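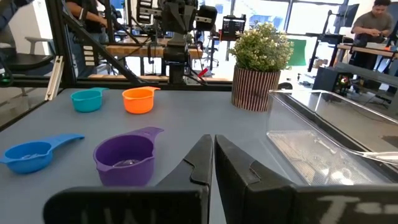
Measuring cups on the prep table, teal one at the back.

WIJESINGHE HALL KITCHEN - WALK-THROUGH CHECKLIST
Nov 16, 2019
Checked by: Sabina Roy
With: Elias Darwish (keys, sighing)

Entrance and exits
Back door opens fully: YES. It also opens when you would like it closed.
Exit sign lit: YES
Hallway clear: NO. Folding chairs again. Moved them. See you in March, chairs.

Fire
Extinguisher on hook, pin in: YES
Inspection tag current: YES
Fire blanket in pouch: NO. Found under the sink, being used as a blanket for the pipes. Returned to pouch.
Smoke alarm tested: YES. Elias was standing under it and has made his feelings known.

Stove and oven
Burners light: PARTLY. Two need a match, and one of those needs encouragement.
Hood filter clean: NO. I would call it seasoned.
Oven door seals: YES, if you lift it a little. Mahfuz says he reported this last time. I have read last time's sheet and he did, in capitals.

Cold storage
Fridge at or below 40 F: YES
Freezer door shuts: YES
Food labeled and dated: NO. One tub says "Tharindu, do not touch." It has no date. I did not touch it.

Prep area
Table wiped down: YES
Knives in block: YES
Cutting boards replaced: NO. The grooves in the green one could hold soup.

First aid
Kit on wall: YES
Bandages stocked: NO. Six left, all for fingertips.
Burn gel in date: YES

To fix before the next rental
Hood filter - Lakmal
Oven door hinge - Mahfuz, with my apologies
Bandages, cutting boards - me
Tub - Tharindu, soon

Result: PASS WITH COMMENTS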